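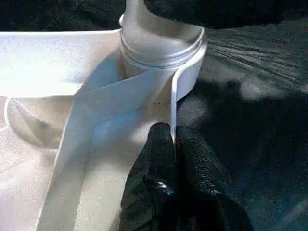 White on white on white. Tray, the threaded container, and the long strip draped across. Dark cloth behind.

The white things, Morkcombe back room, October

Quick gallery page for the clear-out, as promised to the people who couldn't come. Only the one picture up so far, the rest are still on Harvey MacDonald's phone and he's away till the end of the month. Captions are done for most of them so I've put those below, pictures to follow as and when. Sorry for the typing, doing this between the school run and tea.

Background for anyone new. Morkcombe hall back room, one long cupboard, 57 years of odds and ends. We started at 10 with tea and finished when the light went. Everything white got put together, everything glass together, tins by the door. Not a proper system but it got us through the first half.

On the one that's up: I like the threads best, the raised rings just under the neck, they catch the light really well. The tray is the moulded kind with walls. The strip could be plastic film, could be paper, Harvey thinks ribbon, I've stopped arguing. A few dark specks on it. Looks nicer in the photo than I expected tbh, all those pale greys and the edge of the strip curling up.

If you recognise the container shape let me know, same goes for the tray. Keeping both for now.

Still to come:

Cupboard, doors open. Before we touched it. Top shelf was all jam jars, no lids of course.

The lids. Found in a Cassim biscuit tin two hours later. They don't fit.

Drullotberg calendar, very faded, mountain view. Going up in the kitchen whether people like it or not.

Tea urn. Heavier than it looks. Needs a new tap, otherwise sound.

Bunting, both bags. Red lot is fine, the green has gone at the seams. Anyone with a sewing machine and a free evenning please shout.

Raffle tickets. Book numbers go up to 2,056 and we have no idea where the first ones went.

Teaspoons. Almost 200, mostly odd. Taking half to the jumble.

Zukel slide projector in its case. Bulb gone, fan works. Two trays of slides with it, harvest supper I think, haven't looked properly.

Floor, afterwards. Lino is blue! Had no idea.

Next lot is the top cupboard and whatever is behind the stacked chairs. Bring gloves and something to sit on, the chairs will be out in the corridor. Bin bags we have. Boxes we don't, so any decent cardboard welcome, leave it in the porch but not if it's raining.

If you want anything from the list say so before the jumble, first come first served, except the calender which is spoken for.

Will add the others when Harvey's back. Comments are off again, no idea why, so email or catch me at the hall.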